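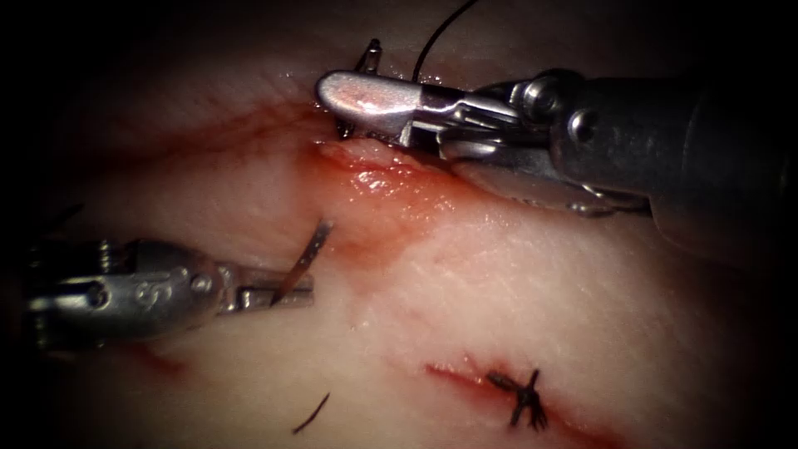 Why does my suturing policy fail at the handover when the loss looks fine?

Posted by Kanokwan Yensuk, 2022-07-10

I'm training an imitation policy for two-arm suturing on tissue pads. The data is 819 teleoperated stitches, endoscope view plus joint positions for both arms. Validation loss goes down and stays down. On the real arms the approach is good and the first needle drive is usually acceptable, but when one arm has to take the needle from the other, the jaws close a few millimeters short or to one side. After that nothing recovers.

I predict absolute tool poses in the camera frame, one step at a time. I have tried a bigger image encoder and training twice as long. Neither changed the handover. Do I need more data, or is something wrong with the setup?

Somkiat Noiphan

More data. We had 200 demos and it was bad, then we had more and it was better. Also check your lighting, the corners look very dark.

Paweena Saengthong

I would change the action representation before collecting anything.

The forward kinematics on cable-driven arms are not accurate in absolute terms. The error depends on where the arm is and how it got there, and it shifts between sessions. If your targets are absolute poses, the network learns an average of all those offsets. You can get away with that on the approach. You can't during a handover, where two arms each carry their own error and the needle is thin.

What worked in our lab (the project is called Resham):

Predict motion relative to the current pose of each tool. Small relative moves are much more repeatable than absolute positions on this hardware.

Predict a chunk of steps and execute part of it before predicting again. One step at a time lets small errors pile up.

Add a wrist camera on each arm if you can mount one. A single overhead view gives you very little depth on a shiny needle.

Plain validation loss won't show any of this. Most time steps are easy free motion, so the handover hardly moves the average. Cut out the steps from first contact to release and report the error on those alone, then run real trials and score the grasp, the handover and the knot separately.

On our pads, relative actions made the biggest difference by a wide margin. The wrist cameras helped mainly with needle pickup. I can't say how much would carry over to your arms - ours had older cables.

Augustina Ankrah

Agree with Paweena on relative actions. Two additions.

Look at your timestamps. In our Grusto recordings the video lagged the joint log by about four frames, and it changed after a driver update. The policy trained without complaint and was late on every grasp. Move one arm sharply back and forth, record it, and line up the two signals.

Also look at what the operators did after a missed handover. If those stitches were thrown out, the policy has never seen a recovery. We went back and kept ours, and added short clips that start with the needle held badly. It still drops needles, but it now tries a second time.

Comment from Kanokwan Yensuk

Thank you both. We did throw out the failed handovers. I will retrain with relative actions on the same 819 first and check the timestamps before I ask anyone to record more.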